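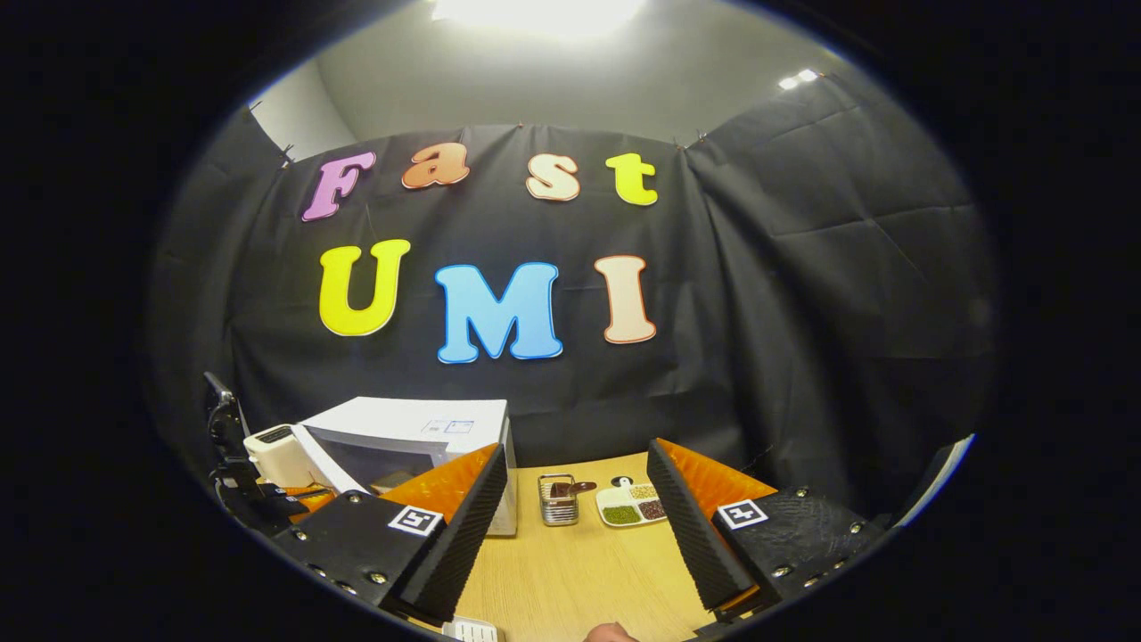
Getting creases out of black fabric backdrops (and stopping them coming back)

Stalls and Displays board

wattlebird_crafts wrote:
Started doing weekend markets this year, mostly cards and lino prints. Bought 2 black cloths to hang behind the table and they look like I slept in them. Ironed them both, folded them, drove 45 minutes, creased again. Steamer? Different fabric? Don't want to spend a fortune, next one is 12th April and its a big one for me.

tinshedprints wrote:
Roll, don't fold. Get a cardboard tube off a carpet shop, mine gave me one for free. Roll it face in, old sheet round the outside, done. Haven't ironed since winter before last.

grumpy_gazebo wrote:
Steamer. Got a Bellex handheld, it's ok. Spits a bit until it warms up so point it at the grass first. Rolling is fine if you've got a ute, less fine in a hatchback with a trestle and four tubs of stock.

tinshedprints wrote:
Cut the tube down?? Fold the cloth once lengthways, then roll. One soft crease in the middle, nobody's buying a print off the crease.
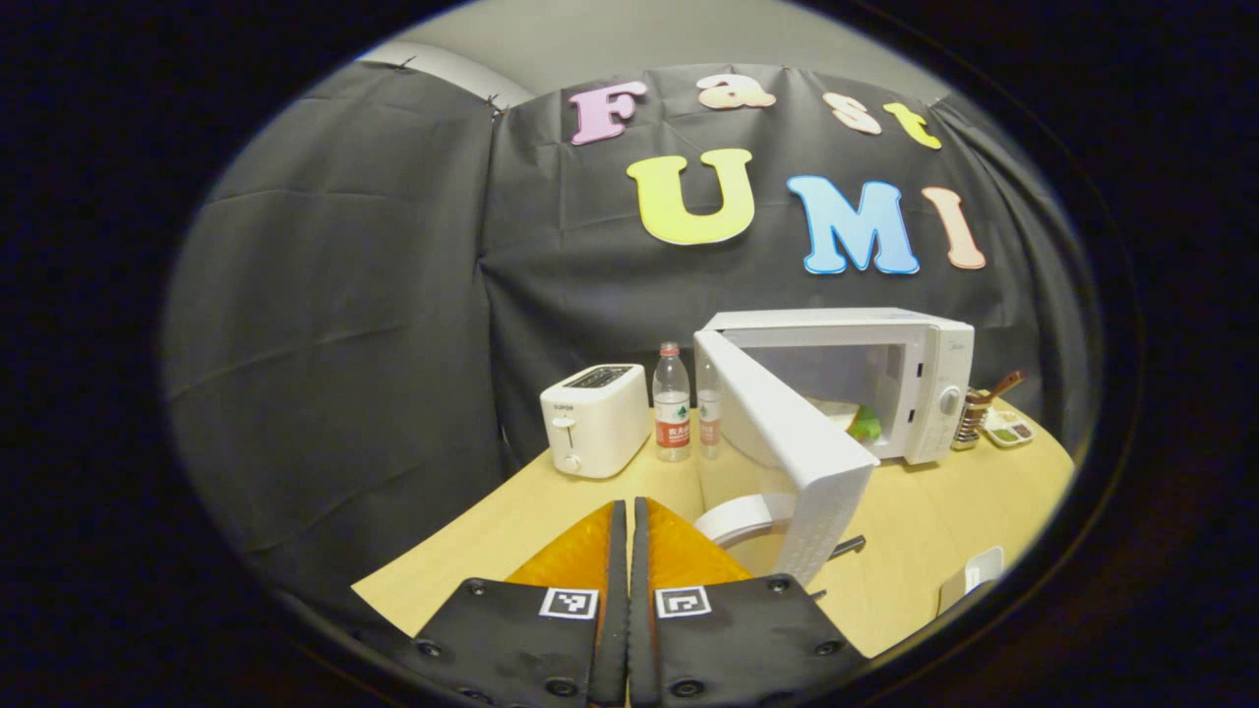 Black cloth with foam letters on, clipped at the top

marmalade_lane wrote:
What's it made of? Cotton will crease if you look at it. Polyester knit hardly does but it goes shiny under lights, esp. the cheap stuff. I use wool serge. Heavy, smells like a school blazer when it's damp, hangs beautifully. Dearer per metre though.

grumpy_gazebo wrote:
Wool serge for a card stall lol. Weight is the point tho. Sew a pocket along the bottom hem and put a length of chain in. Curtain weights work too. Half the wrinkles drop out by the time you've had a coffee.

wattlebird_crafts wrote:
Cotton, I think? Label says Govano and nothing else. Can chain go in the wash or do I have to take it out every time

grumpy_gazebo wrote:
Take it out. It rusts.

marmalade_lane wrote:
Leave one end of the hem open and it slides straight out. Also more clips along the top. If you only hold it at the corners it sags and you get those big diagonal folds, no steamer fixes that. Bulldog clips, colour doesn't matter, paint them if it bugs you.

tinshedprints wrote:
Disagree on the clips, bar through a top pocket every time. Clips pop off in wind. Lost a cloth over a fence at the Orkbridge market that way, into a dam.

marmalade_lane wrote:
Fair, I'm mostly in halls.

wattlebird_crafts wrote:
Right - tube and chain this weekend, bar if I can find the time. Power at mine is an extra fee so the steamer's out. Does anyone pre-wash cotton before hemming? Mine's never been near water.

marmalade_lane wrote:
Yes, wash first. Cold, by itself, the black dye gets everywhere.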